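3.2 Drawer units on shared desks

We logged 129 desktop organizers across 2 sites, Sitham and Lodetti, in April. Most were stacked drawer types. Contents mixed — clips, chargers, old receipts. Labels rare.

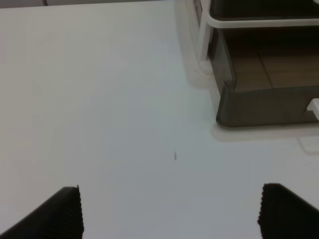
Figure 4. Drawer organizer on a white tabletop.

Tint mattered more then we expected. Users of opaque drawers opened the wrong one first in 31 trials out of 200. With a see-through front, fewer wrong pulls, less rummaging. The smoky brown plastic in Fig. 4 is a middle case: dark, but the drawer floor still shows through it. White rails help the eye find each level. Cullo units not scored seperately.

Comments (2)

deskrat: did you test them full? mine is all cables

Hầu: Same tint at my office — I still label everything.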